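Home | Shop | Plastic Sheeting | Help | Contact

Colored Plastic Sheeting – Frequently Asked Questions

My orange sheet arrived crumpled. Is it damaged?
No. Cusside sheeting is thin and ships folded, so creases are normal. Put the sheet on a hard surface, find two corners and open it out from there. Keep a tape dispenser within reach before you start.

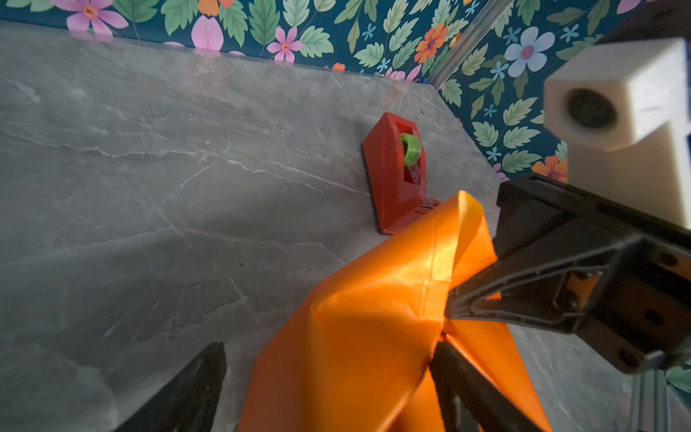 How do I get it flat?
Hold the sheet at both sides of the top edge and pull outward, then lay it down away from you. Smooth from the middle. A few creases will remain – they relax in a day or two.

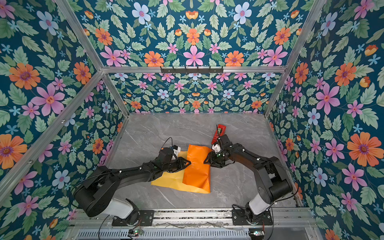

Orange sheet held on both sides, marble-patterned surface.

What tape should I use?
Clear adhesive tape is fine. It dulls the color slightly where it lies, so keep the strips near the edge. Press each strip down from one end or it will wrinkle.

Can I layer two colors?
Yes. Orange over pale yellow gives a warmer peach tone where they overlap. 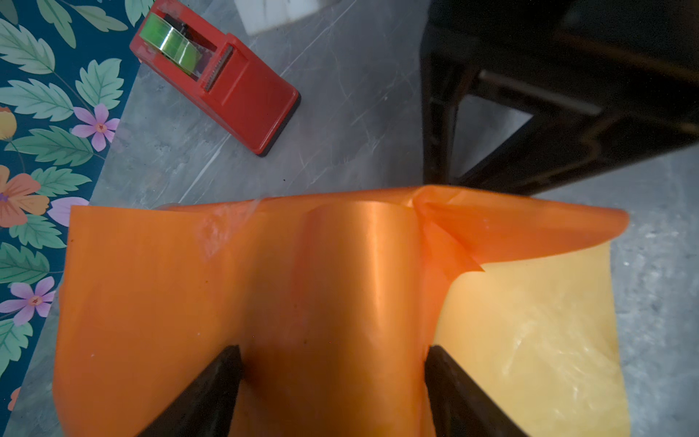 Tape the lower sheet first and leave the top one loose until you like the position. Fold any spare corner under before taping.

How is it sold?
In packs of 16 sheets. Schools and clubs can order cartons of 500 from our Stoster warehouse.

Can I return an opened pack?
Unused sheets, yes, within 13 days. Write to Halldóra Bech at the Stoster address.

Page updated 09/11/2019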